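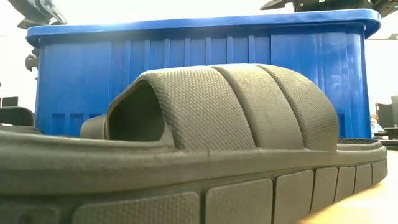 Why start each demo with the shoes on the table and not already in the bin?
Because the pickup is the part the policy gets wrong. Once a slide is in the fingers, the move over the rim is the same nearly every time.

July, notebook 2, bimanual footwear task

Goal for this block: teleoperated demos of putting slide sandals into the blue bin, both arms, shoes scattered by hand before every run. The first training set from the Tastdale bench had the shoes lined up too neatly, and the policy fell apart as soon as one was turned sideways. So this time we scatter.

Start 9:40. Homed both arms, checked that leader and follower agreed at the home pose. Left wrist had a small offset again. Re-zeroed it and it held through the morning.

Episode counter was at 122 when I sat down. Cumasar is still the recorder, same config as before except that I raised the episode limit to 80 seconds. The old limit was cutting off the last shoe whenever the operator had to regrasp.

Notes on grasping:

Strap grasp is best. One finger under the strap, one over, close slowly. Going for the sole from the side works on the thin end but the shoe swings when lifted and knocks the rim on the way over.

A shoe lying on its side is easier if you tip it flat first with the other arm. Takes longer. I kept those episodes in, tagged "reorient," so they can be split out later.

Don't drop from height. The shoe bounces and lands across the others, and then the next placement is a mess. Lower until the fingers are below the rim, then open.

Tried the leader arms with the Grímsdóttir handles fitted. Trigger travel is longer and I over-squeezed for the first few runs. Threw those out. After that they felt better than the stock ones, mainly for slow closes.

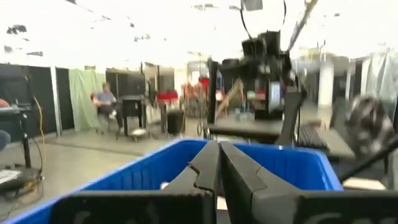
How should the operator use the wrist view while driving?
Only for the last bit of the approach. Line up from the outside view first, then glance at the wrist feed to check that the fingers are on either side of the strap.

Wrist exposure was on auto in the early runs and the brightness jumped each time the arm swung up toward the ceiling lights. Locked it at 10:50. Everything recorded before that is tagged "auto_exp." Might be fine for training, might not. Leave it out of the first pass.

Two operator habits to fix, both mine:

1. Moving the idle arm for no reason. If one arm has nothing to do it should hang still over its own side. The policy learns the fidgeting too.

2. Pausing before each close. The pauses turn up in the rollouts as long stalls over the shoe. Either commit or back off and come in again.

When both arms work the same side of the bin they get close enough to bump. Rule for now: one arm finishes its release and clears the rim before the other comes in. It slows things down but I would like the clean version first. 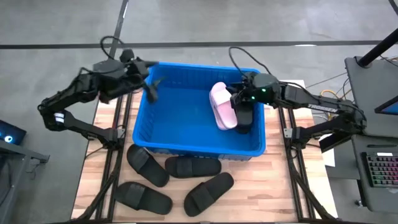
Pink pair and a black slide at the right of the bin, four black slides still on the table. Right gripper low, left over its corner.

Stopped for lunch, picked up again at 1:15. Afternoon runs went quicker. Counter at 231 at the end of the day, before any filtering. Bad ones are flagged in the log with a short reason and I haven't deleted anything.

Replayed a handful in Dekance to check sync. Joint data and video line up. One episode had a gap on the left arm stream, flagged it.

To do:
Filter and train on the locked-exposure set only
More starts with shoes overlapping on the table, too few so far
Try a run with the bin shifted toward the operator
Tighten the left wrist mount before the next session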